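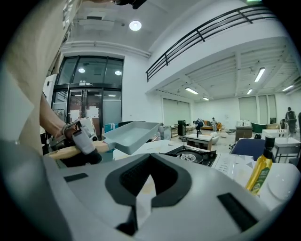 A light gray tray held by its wooden handle over a countertop, next to a black portable gas stove.

Flinevance and Kwofie Sign Long-Term Agreement for Skumberg Wind Farm Power

April
By Senga Gunn, Flinevance Communications

FLUKTHORPE – Flinevance is very happy to share that it has signed a 12-year power purchase agreement with Kwofie, the cold storage and food shipping company, for electricity from the Skumberg wind farm now under construction on the ridge north of Flukthorpe. It has been a long road to get here, with a good many cups of coffee on both sides of the table, and we could not be more pleased with where we ended up.

Under the agreement, Kwofie will buy 100 percent of the output from the first phase of Skumberg at a fixed price for the full term. Construction crews finished the access road over the winter, and foundation work has picked up again now that the ground has thawed. The first phase is being built in 3 sections, starting at the east end of the ridge, where the new substation will tie into the existing transmission line.

Flinevance has leased 1,436 acres for the project from families who have farmed and grazed the ridge for generations (and who have been wonderfully patient with our survey trucks!). Nearly all of that land will stay in use for hay and cattle once the turbines are running, and the lease payments will go to landowners every year for as long as the wind farm operates.

"We started talking with folks in Flukthorpe long before we had a customer, a schedule or even a decent map," said Senga Gunn, who leads communications and community relations for Flinevance. "They asked hard questions about noise and about the road, and we moved several turbine sites after hearing them out. To come back now and say the power has a buyer is a real pleasure."

Kwofie plans to apply the electricity toward its refrigerated warehouses, which run day and night and make up the largest share of the company's power use.

Flinevance will hold an open house at the Flukthorpe project office later this spring, beginning at 6 p.m., with site engineers on hand to go over the construction schedule and the hauling routes for the turbine blades. Light supper will be served, and children are welcome. Landowners with questions about fence repairs or gate access can stop by the office before then.

Comments

ridgerunner_ed: Will the county road be closed when the blades come through? Last time they hauled the transformer I sat there forty minutes.

Marcy T.: Glad to see the hay ground staying hay ground. My dad would have liked that part.

plainoldbill: Fixed price for Kwofie, fine, but what does it do for my bill?

ridgerunner_ed: @plainoldbill bring that one to the open house, I'd like to hear the answer too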